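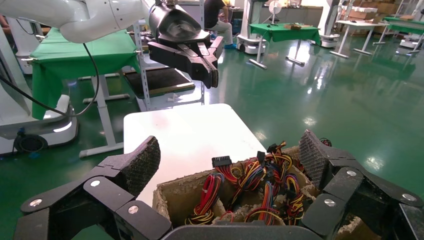
How many demos do you need before a policy stops embarrassing you on power supplies with loose cables?
We got something usable at 2228, though the first 50 told us most of what was wrong.

lirnus_tw
Those were the numbers for moving units between the box and the table, two arms. My advice is to vary the cables more than the positions. Ours learned "grab the red and yellow stuff" very early and then treated it as a religion.

brovia_bench
Disagree. Grabbing by the cables is a bad habit and you taught it. I'd throw out every episode where the fingers close on wire and keep the ones on the casing.

lirnus_tw
Have you tried getting a finger down between cardboard dividers? I'll wait.

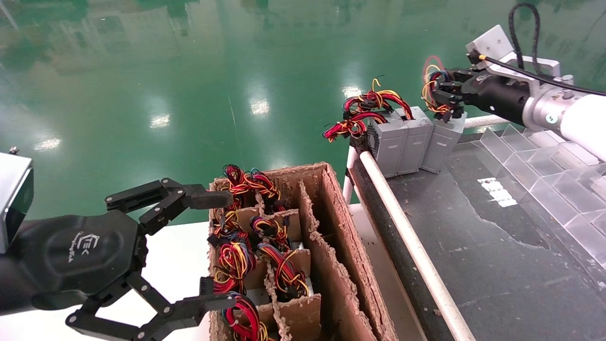

Anyway, we did try casing only for most of June. Operators got slower and crankier, and 70 percent of the takes ended in a regrasp. The policy faithfully learned to hesitate.

Cirnanier
Keep the regrasps. Recovery is the part you can't script. Just trim the bits where the operator stops to think about lunch.

brovia_bench
Fine, keep them, but label them. We mixed ours in unlabeled and got an arm that let go of things on purpose so it could pick them up again.

Thanakorn Wattanapong
Trịnh on our team splits each episode into 3 parts: reach, lift, place. Labeling takes forever and he complains the whole time, but the place errors became obvious. Does anyone reset the cables between takes, or leave them how they land?

lirnus_tw
Leave them. Tidy cables are a lie you tell the model.

brovia_bench
I reset mine. Every fifth take, anyway.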